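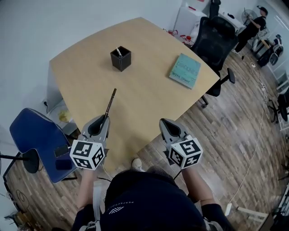
Farnby schools to drop paper homework in February, district says

Dec 28, 2020

The Farnby school district says all 19 of its schools will stop sending home paper worksheets in February and move the work to an online service sold by Hesano. Officials say the switch will save money. They have not said how much.

The plan passed 7 to 2 with little debate. A trial last fall covered one school and lasted seven weeks – hardly a long look – and the district has not released the results.

"Kids still learn a lot with a pencil and a table," said Fiorella Villa, a parent who gathered 1,000 signatures against the change. "I asked what happens when the internet goes out. I got a brochure."

Hesano did not answer questions about the price after the first year.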